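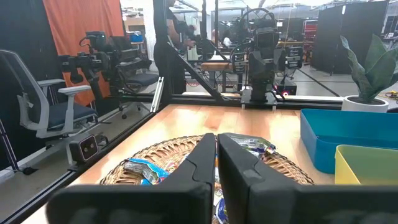
The Eltberg mill opens its doors to the public once a year, and this year I finally went, having lived 14 miles away for most of my adult life and having told several people it was well worth seeing.

It makes blankets. It has made blankets on the same bend of the river since before the railway came, and it would like you to know that it made them before the mill at Skatumitz did. This came up at the gate, again in the wool store, and a third time on a laminated card in the toilets.

I was put in the eleven o'clock group under Grigore Lazăr, who has been a loom tuner for most of his working life and had plainly not asked to be a guide. He walked fast and talked with his back to us. "Wool comes in there," he said, pointing at a door. We looked at the door. It was a perfectly good door, painted green, and we were given a long time with it while he hunted for the key.

Things picked up in the carding shed. Carding is the combing-out of the fleece before it's spun, and the machine for it is as long as a bus and covered in rollers with wire teeth. They ran it for us for five minutes. A grey fog of wool went in at one end and came out at the other as a soft sheet you could have put your fist through. A small boy asked if he could put his fist through it. He was allowed to, and the rest of us queued up behind him, pretending to be supervising.

The weaving floor is the part everyone comes for. We were handed foam earplugs and told to keep inside the yellow line, which in places had worn away to a matter of opinion. Hawi Asfaw, who sets up the patterns, shouted the facts at us over the looms. I caught that the big one carries 848 threads across for a cot blanket and a great many more for a double. I also caught something about tension, or possibly a pension. She was the best thing in the building and should be given a quieter room.

Finishing was less noisy and smelt of wet dog. The cloth is washed, shrunk on purpose, and then brushed until it goes fluffy. Yesenia Urrego passed round two squares, one brushed and one not, and asked us to guess which would cost more. We got it wrong. The plain one is for a hotel.

Then the shop, naturally, since the way out runs through it. A single throw was more than 400 before the discount, and the discount was a tea towel. I watched a man pick up a blanket, read the label, and set it back down as if it had been asleep. I bought a bag of offcuts "for crafts". I don't do crafts.

A few notes if you're going next year. Park at the chapel, as the mill's own car park is mostly puddle. The eleven o'clock group gets the carding machine running and the two o'clock group, I'm told, gets a talk about it. Wear shoes you don't mind getting fluff on, and a coat too, come to that. The lift is for bales only, and the stairs to the weaving floor are steep, but if you ring the office beforehand they'll take you round by the loading ramp.

Skatumitz has its own open day in October. I've already told several people it's well worth seeing.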